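Strain Relief Is Part of the Build

Opinion, from the Clestov shared workshop pages
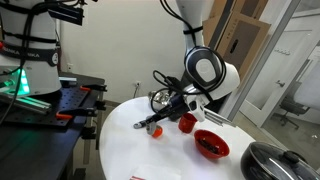 Most build logs treat cabling as cleanup. The arm gets mounted, the gripper gets bolted on, the first motion runs, and the cables are tied down at the end with whatever is in the drawer. I think the order is wrong, and I would like our workshop to stop accepting it.

A cable on a moving arm is a mechanical part. It has a bend radius, a weight and a fatigue life, and it loads every joint it crosses. In our log for the Zandetti gripper project there are 432 hours of arm time and 22 stoppages that had nothing to do with software. Most were connectors. One was a loop that snagged on a cup handle and pulled the cup into the arm's path.

The usual objection is that routing can't be planned until the motions are known. The joint limits are known on the first day. Move each joint to both ends of its range by hand, measure the slack at each crossing, and strap the cable on the link between joints, never across one. For our wrist that meant 200 mm of free loop. The builder before me had left 300, and the surplus hung where the fingers work.

Straps are better than zip ties for this. A strap can be opened and moved when the gripper changes, and it spreads the load on the jacket. The Tretine tie kit we stock is fine for a fixed bench and should stay there.

Clamps deserve the same attention. A base plate that shifts by a millimeter spoils a calibration, and the fault then gets blamed on the camera or the code. Check the clamps before calibrating, and write down that you did.

My proposal is a short one. No project gets powered arm time until its cable routing has been run through full joint travel by hand, with the slack figures entered in the log.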